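Drimano Packing Ledger: Review for Grower Cooperatives

The Drimano Packing Ledger is a record-keeping package for small and medium fruit cooperatives. It tracks deliveries from each member, grades them at the packing line, and calculates what each member is owed once the pool for a given variety has closed. Our office was asked to review it on behalf of member organizations that still run their pools on spreadsheets. The evaluation was carried out by Sânziana Dinu and Jagadeesh D'Souza over one harvest season, with the assistance of the Nalus growers' cooperative, which packs plums, table grapes and a small volume of late apples.

Scope of the review

Nalus entered 300 deliveries into the ledger between the opening of the early plum pool and the close of the last grape pool. The cooperative kept its existing spreadsheet in parallel, and the two sets of figures were compared at the end of each pool. We did not test the export documentation module, which is sold separately and is of limited use to organizations that sell only on the domestic market.

Setting up

Installation was completed in a single morning. Member records can be imported from a plain spreadsheet file, provided that each grower has a unique number. Nalus had 2 growers sharing a number after a farm was divided between relatives, and the import stopped until this was corrected. The error message gave the row in question but did not state the nature of the problem.

Setting up the grades took longer. The ledger assumes that every variety is graded by size first and by color second. Cooperatives that grade grapes by sugar reading must define a custom scale, and the manual covers this only in an appendix. Grigore Dobre, who manages the packing line at Nalus, had the scale working after one call to the supplier. The call was answered promptly and the advice was correct.
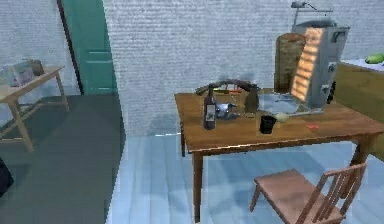
Daily use at the receiving dock

Deliveries are entered on one screen. The operator selects the grower, the variety and the bin type, and the tare weight is filled in automatically. Staff who had never used the package were able to enter a delivery without assistance by the end of their first shift. Corrections are handled well: an entry can be amended until the daily close, and later changes require a manager's password and leave a note in the log.

The screen is slow when two docks are working at the same time. During the peak of the plum harvest, operators reported a pause after each saved entry – short, but noticeable when trucks were waiting. Drimano recommends a wired connection for both terminals. Nalus ran one of them over wireless for the whole season and we were therefore unable to confirm whether the recommendation removes the delay.

Pool calculation and payments

This is the strongest part of the package. Packing charges may be assigned by weight, by bin or by hours on the line, and the method can differ from one pool to the next. When a cooperative changes its charging method, the ledger can show each member's return under the old method and the new one side by side. Several boards have told us that this is the question growers raise first at the annual meeting.

Of the 19 pools closed during the review, 17 matched the parallel spreadsheet to the cent. The remaining 2 differed, and in both cases the fault was found in the spreadsheet, where a cull charge had been applied twice.

Member statements are clear and fit on one page. The wording of the deductions can be edited, but the order cannot. Teodor Vlad, a plum grower who received statements in both formats, preferred the older layout, in which freight appeared above packing.

Comparison with Sandu

The package most often considered as an alternative is Sandu, which a number of our members already use. Sandu has better stock control for cold storage and handles lot tracing in more detail. Its pool calculation is more rigid, and charges must be assigned by weight alone. A cooperative that stores fruit for long periods may find Sandu the better purchase. One that packs and ships within days will have little use for the additional features.

Findings

We consider the Drimano Packing Ledger suitable for cooperatives with several short pools per season and more than one basis for charging. The supplier should improve the import messages and move the instructions for custom grades into the main part of the manual. Organizations with two receiving docks should ask for a trial during a busy week before signing the annual license.

Comments on this review may be sent to Ignacio Olmedo at the Member Services desk. A review of bin-tag printers will follow in March.

Contact Member Services | Copyright Skarkdale Cooperative Advisory Office. All rights reserved. | Back to top

This site uses cookies to remember your settings and to measure visits. By continuing to browse, you accept their use. Accept | Manage preferences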